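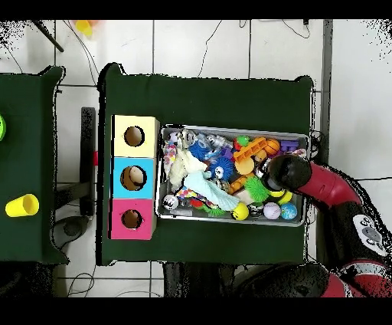

Subject: Re: [plondik-users] How many episodes before the first training?
From: Leonie Hofstetter

Hello Damian, hello all,

thank you for your message, and sorry that my answer comes slowly. I wanted first to look in our own log before I write something wrong. I answer between your lines.

Damian Gruber wrote:
> We are starting with the toy sorting task from the Porimton wiki and
> would like to know how many episodes other groups recorded before they
> trained the first time. We have 30 good ones now and my colleague
> thinks this is enough to see if anything works.

We trained the first time with 41 episodes. The policy moved to the tray quite well, but it closed the gripper too high, and so it lifted nothing. I would say that 30 are enough to check that your data loader and your time stamps are in order. For the grasp itself you need more. Today we have 2,427 episodes from all tasks together, and the ball task is still the one with most failures.

> Do you put the toys back in the same place after every episode?

No, and I would advise against it. In our first week we did it like this, with a printed plan beside the tray, and the result was a policy which had learned the plan. Now we mix the tray by hand after every episode. Every 6 episodes we also take a few toys out and put other ones in. We keep balls with very different surfaces in the same tray (spiky ones, a baseball, a globe, a plain yellow one), together with plush toys, which are difficult in another way. The full tray is important. A ball alone on the cloth is too easy, and later the arm does not know what it should do when a plush toy lies against it.

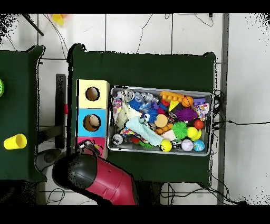

Tray and the three boxes, gripper over the pink one.

> Are the boxes fixed to the table? Ours move when the arm touches them.

With us they are held by double-sided tape under the cloth side, but not very strongly. If a box moves a little, we leave it and continue. If it moves by more than the width of a finger, we stop the episode, mark it as "disturbed" and put the box straight. Please do not delete such episodes. Lehner, the small tool which we use for the labels, has a field for this, and you can filter them out when you train. We deleted ours in the beginning and I regret it, as they would be useful now for the recovery examples.

One more point about the boxes. The opening is in the top, so the arm must come from above and wait until it is really over the hole. Some of our operators were in a hurry and opened the gripper while the arm was still moving. On the recording this looks elegant, but the policy copies it badly and drops the ball on the edge. We now ask everybody to stand still for a short moment over the hole, then open. It makes each episode a bit longer, and I think the time is well spent.

> Should one instruction cover the whole episode, or one per toy?

We write one per toy, in simple words: "put the globe ball in the blue box". For the whole episode we keep a second line, for example "sort the balls". If two balls look the same, as our yellow ones nearly do, we accept either of them and write only the colour. Different operators write differently - one says "football", another says "soccer ball" - and we do not correct this. But please correct wrong box colours! We found a number of them where yellow and pink were exchanged, and they did real harm.

About the converter to the Doseleck format, which you asked at the end: it works with the version from June, but it loses the "disturbed" field. I have a small patch and can send it to the list if there is interest. It is not beautiful code.

Please write how your first training goes, also if it goes badly.

Kind regards,
Leonie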